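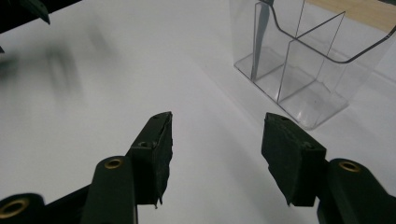

Page 2 of 20

Latemell hand gripper kit, worth it or not?

torquewrench_pete
Still not convinced, sorry. I read all of page one and what I've got so far is that three people like it and none of them has run it for longer than a weekend. Two green fingers, two dark pads, a few brass eyelets at the pivots. You squeeze it, it closes. Latemell want 200 for that before postage, and the software is extra if you want more than the trial.

marrowfat
It's 200 with the camera mount and the spare pads. You keep leaving that out.

torquewrench_pete
I leave it out because the spare pads are the thing I object to. Have a look at the pads in the picture. Rough all over, and the left one has ragged bits hanging off the side. If that's what you get after normal use then the spares aren't a bonus, they're the first month's running costs.

Vratislav Zeman
That one is mine. I never said they stay pretty. The page on the Latemell site says the pads are good for 1000 grasps and I would call that hopeful. I've not kept a tally. What I can say is that the grip on small plastic parts got worse for me well before the fingers themselves had any trouble, and the linkage has stayed free with no play I can feel.

Changing a pad is one screw. I did it at the bench with a jeweller's screwdriver and a cup of tea going cold.

hobnail
One screw per pad sounds good until the pad starts to turn on it. Does it? I had the Pruton version in February and the pads on that would twist a few degrees every time you pressed down on something flat. Drove me up the wall. Sent it back.

Vratislav Zeman
Not so far. There's a shallow step behind the pad that it sits against. I do nip the screws up before each session, which I suppose tells you something.

marrowfat
Pruton pads are softer as well. Different animal, I wouldn't compare them.

hobnail
I would, they cost nearly the same and they're sold for the same job.

eastgate_lab
We've two of the Latemell kits at work, bought through Kubíček, who are the only people I found with stock. Delivery was quick. The instructions were four sides of A4 and one of those was the warranty. The warranty doesn't cover pads, eyelets or "cosmetic wear to moulded parts", so as far as I can see it covers the box.

My opinion for anybody still deciding: the hardware is fine, a bit dear. The part I'd be careful of is the claim that what you record by hand will carry straight over to your robot arm. Ours didn't. We had the same finger shape on the arm, same pads, same table, and it kept arriving at the part slightly high and closing on nothing. We got it working in the end but it took far more fiddling than the sales page lets on.

torquewrench_pete
Thank you. This is what I was trying to get at on page one and got told I was being negative.

marrowfat
You were being negative. You hadn't used one.

torquewrench_pete
I still haven't. I don't need to buy a thing to read its warranty.

Vratislav Zeman
eastgate_lab, did you do the calibration with the fingers open or closed? The booklet says closed. I got much better results with them wide open over a plain white table, and then again closed. It isn't written down anywhere. I had it from the Nuvstead people, who resell the software, after three emails.

eastgate_lab
Closed, as per the booklet. I'll try it your way. Bit annoyed that it takes three emails to a reseller.

pipistrelle
Question from somebody who was about to press the button on one of these. I mostly want it for clear plastic, little divided trays and pots, that sort of thing. The sales video only shows wooden blocks and a mug. Has anyone tried?

Vratislav Zeman
There's a clear divided container on the table in mine, top right. You can make it out well enough by eye, you get the rim and the edges of the divider as thin grey lines, but there's not a lot else for software to hold on to against white. I'd put something dark underneath before you blame the gripper.

hobnail
Or buy trays that aren't clear.

pipistrelle
They belong to the customer, so no.

eastgate_lab
Clear stuff was our worst by a long way. If that's your main job I would ask Nuvstead for a loan kit first. They do lend them, though they don't shout about it, and you pay postage both ways.

pipistrelle
Right, will ask. Not ordering until I've had an answer.

marrowfat
For balance, I've been using mine most evenings on ordinary solid things and I'm happy with it. The squeeze is light, my hand doesn't ache, and the recordings come out clean. I'd pay it again. I might not pay for the full software again.

torquewrench_pete
So we agree on half of it. What do replacement pads cost once the spares in the box are gone? I can't find a price on the Latemell site or at Kubíček.

Vratislav Zeman
I asked on 2020-03-18 and was told they are "being finalised". I'll post when I hear.

hobnail
Being finalised. On something they're already selling.

marrowfat
Could you not just print some?

Vratislav Zeman
The arms, maybe. The pads I've tried once, in the soft filament, and they were too slippery to be any use. I've still got the file if anyone wants to have a go at it.

eastgate_lab
Yes please, send it over.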